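Remholm wants to be a tech town, and has the lanyards to prove it

Remholm, population small enough that the bakery closes when the baker has a dentist appointment, has been named the region's newest "emerging software hub" by the people who decide such things, chief among them the town of Remholm.

The announcement was made Jun 29, 2024, in the former curling club on Gagnon Street, where mayor Brayden Beaudoin told a crowd of 63 that the town now has eight registered software companies, up from three when he took office. Two of the eight share a desk. One is a man who fixes printers and was advised by the town to put "solutions" on his business card.

"People laughed when I said we'd have a tech sector," Beaudoin said. A few people laughed then, too, but in a supportive way.

The case for Remholm is not ridiculous. Commercial rent is a fraction of what it is in the city, the fibre line that was promised for most of a decade finally reached Main Street in April, and the college in the next town over turns out programming graduates who would quite like to live near their parents' laundry. A modest office above the hardware store can be had for $576 a month, heat included, although the heat is a matter of opinion until the landlord gets to the radiators.

Bramthorpe, which makes scheduling software for dental clinics and veterinary practices, is the closest thing the hub has to an anchor. It moved 11 of its staff to Remholm last winter and has kept nine of them. The other two cited the winter.

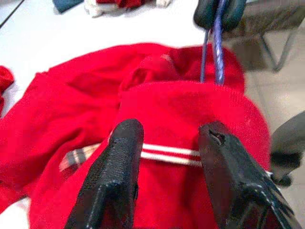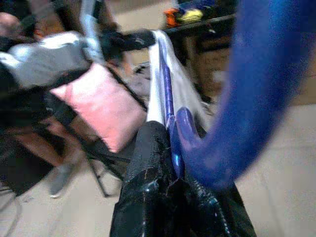
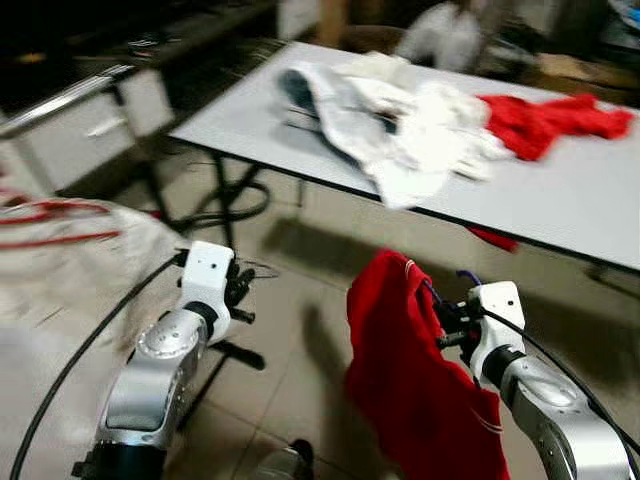
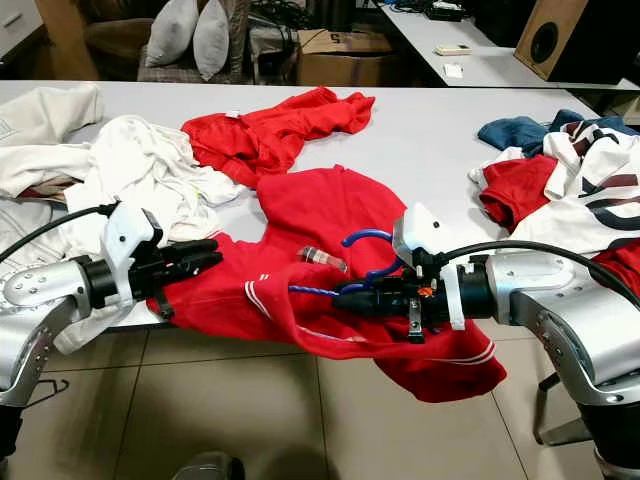 Red knitwear on a white tabletop, first picture; silver robotic arms at the clothes table, last picture.

Miklós Gulyás, who runs the Bramthorpe office, said the move has been good for the company's costs and for his own blood pressure. His commute used to take in a bridge, a tunnel and a ferry terminal. It now takes in a duck pond.

"I can think out here," he said. "The only trouble is when I need to hire someone in a hurry. There are four people in town who know our database, and three of them already work for me. The fourth is my wife, and she has made her position clear."

Hiring is the part of the plan that gets the fewest slides. The town's strategy document, a handsome 178 pages with a heron on the cover, forecasts strong growth in skilled jobs and gives the subject of where the new workers might sleep a paragraph and a half. There are presently two apartments for rent in Remholm. One of them is over the bar that hosts karaoke.

Councillors have proposed a fix in the form of a grant for converting empty shops into housing, and a second grant for converting empty shops into offices. It was pointed out at the last council meeting that these were the same shops. The matter has been referred to staff.

There is also the question of Burer, the accounting software firm that was to have been the hub's big catch. Burer toured the curling club twice, praised the ceiling height, accepted a gift basket of local preserves and signed a lease somewhere else. Beaudoin said talks were "ongoing." A spokesperson for the company said it wished Remholm well and had enjoyed the chutney.

None of this seems to have dampened the mood on Gagnon Street, where the old ice surface has been levelled, carpeted and divided into hot desks. Members get a key fob, a locker and unlimited coffee from a machine the town leased on terms it has declined to discuss. The scoreboard is still on the wall. According to the last people to touch it, the home side is losing by two.

Day passes go on sale next week at the front counter of the town office. They can't be bought online yet, as the booking system is still being built. The contract went to a firm in the city.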